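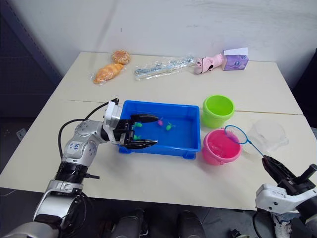 Gathering demonstrations is the part of the course I enjoy most, and Pesar is a lovely task to begin with! A policy can only learn what your examples cover, so variety matters more than polish. With toy fish in a shallow tray of water and a net held in the right gripper, no two starts need look alike — shift the fish, swap the buckets, move the tray a little. Keep slow attempts and keep recoveries too, as long as the episode ends properly.

Each pair records 49 episodes on Fenix before September. Label every one as you go (task, operator, outcome), and put failures in their own folder. We'll train on the pooled set of 500 and look at where it goes wrong together.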